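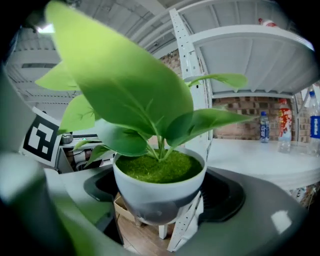

Minutes of the equipment planning meeting, May

Present: Irén Szalai (chair), Ruairi Halliday, Renato Painemal, Wenceslao Saavedra (minutes)
Apologies: Emiliano Ojeda
The meeting was opened at 10.15.

1. Minutes of the last meeting
Accepted with one correction. In item 3 the supplier of the shelf brackets should be Pillai and not Flernex.

2. Hand-held grippers
Ruairi reported on the use of the grippers for the shelf tasks. The potted artificial plant stays on the object list. It has a round pot and broad leaves, and Ruairi would like more objects of this kind, because a set of only bottles and boxes teaches the arm very little about shapes which spread out at the top. Renato asked if the leaves disturb the view of the camera. Ruairi answered that a leaf close to the lens becomes a blur, and that he wishes to keep such recordings in the set.
It was discussed whether to buy more grippers of the present type or to wait for the new model from Grodeck. The price of the present type is £292 for one piece, without delivery. Grodeck has not given a price for the new one. Irén does not want to wait for a price which may come only after the summer.
Decided: to order two of the present type now. Total £584 without delivery.
Action: Renato to place the order.

3. Spare parts
Renato has received the offer from Flernex for finger pads and cables, £138 for the full set. He considers it fair. Wenceslao asked that the cables are ordered in the longer size, as the short ones were a trouble for the left-handed operators.
Decided: accepted, with long cables if the price stays the same. If it does not, Renato will write to everybody before ordering.

4. Robot arm for the Flestero project
Irén presented the two possibilities, to rent or to buy. The rent is £673 per month and the shortest contract is 6 months, together £4,038. For buying we have only one written offer, and the rules ask for two. Ruairi is in favour of renting, so that the arm can be given back if the reach is not enough for the upper shelves. Renato would prefer to buy, but he agreed that it cannot be decided with one offer.
There was a longer discussion on who pays the insurance during the rent. The contract text is not clear in this point.
Decided: no decision today. The item comes back at the next meeting.
Action: Irén to ask for a second offer and to clear the insurance question. Ruairi to measure the height of the top shelf from the floor and send it to Emiliano.

5. Objects for the shelf tasks
The budget line for objects is almost not used. Wenceslao proposed to buy more artificial plants in different sizes, and some kitchen things. Irén agreed to this, but she asked that every new object is put in the object list on the same day when it arrives.
Action: Wenceslao to send a shopping list to Irén.

6. Any other business
Renato reminded that the printed markers must not be moved without telling him.
Ruairi will be away for the first part of next month. Emiliano takes over the charging of the batteries.

The meeting was closed at 11.40.
Minutes written by W. Saavedra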